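Shop notebook, Ollen bay, 13 Mar 2023

Rear bumper with swing-out tire carrier, second prototype. Savvas brought the truck back in this morning with a list. The carrier rattles on washboard and the latch handle needs two hands once there is mud in it. Same complaint as in February, so the thicker latch pad did nothing much.

Pulled the spare and the carrier arm. Spindle is fine, bearings still had grease, no scoring on the lower race. The play is all at the latch end. With the arm closed I could move it 3 mm up and down by hand at the striker. On the bench drawing that gap is supposed to be under one.

Charalambos thinks the bumper end is sagging under the spare. I don't. Checked the mounting face with a straightedge and it sits square to the frame rail on both sides. What I did find is that the striker plate holes are slotted too long, and the plate had walked down in its slots. Witness marks on the powder coat show where it used to sit. One bolt was barely snug, the other three still held.

Made a new striker plate from the same stock, round holes in place of slots, with a small ramp filed on the leading edge so the arm lifts the last bit as it closes. Torqued the carrier bolts to 34 ft-lb, paint marker across the heads. Closed it 19 times with the spare on. Latch catches one-handed every time when clean. Have not tried it dirty.

Iraklis wants to keep the slots on the production part because the Kalogeropoulos tow hitch version needs side adjustment. Fair point. Melina suggested slotting side to side only, and using a shim pack for height. I will draw that up. It means one more part number in the hardware bag and Gelotell will have to requote the kit, so I'd like to know it works before anyone calls them.

Other things while the bumper was off:
Drain hole on passenger side was plugged with coating. Drilled it out, touched up the edge.
License plate light wire rubs on the lower gusset. Added a grommet. Needs a bigger hole on the next one.
Gas strut bracket is on upside down in the instruction drawing. Told Fitzgerald, he is fixing the sheet.

Savvas takes the truck out on the quarry road past Rurnunville next and will leave the mud on it. If the paint marks have moved when it comes back, the bolts need a locking washer or the plate needs a dowel. Old striker plate is tagged and in the drawer under the drill press. Don't throw it out, I want to measure the slots again.

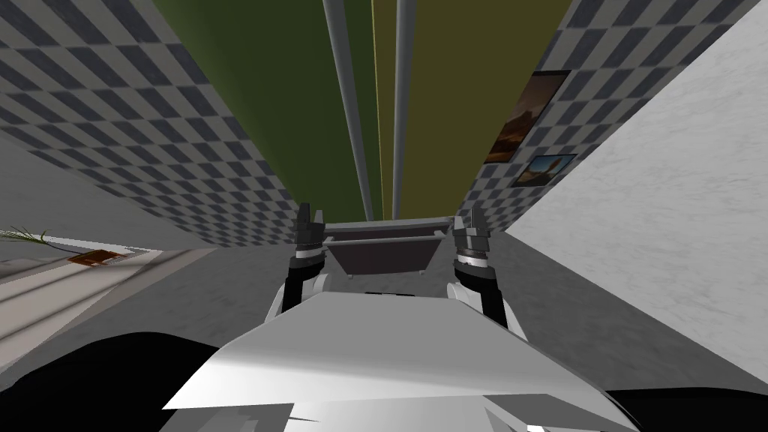 Can the new striker plate go on the first prototype bumper too?

Only if the bolt holes are redrilled, as the first prototype has them closer together. Leave that one as it is until the shim version has been drawn.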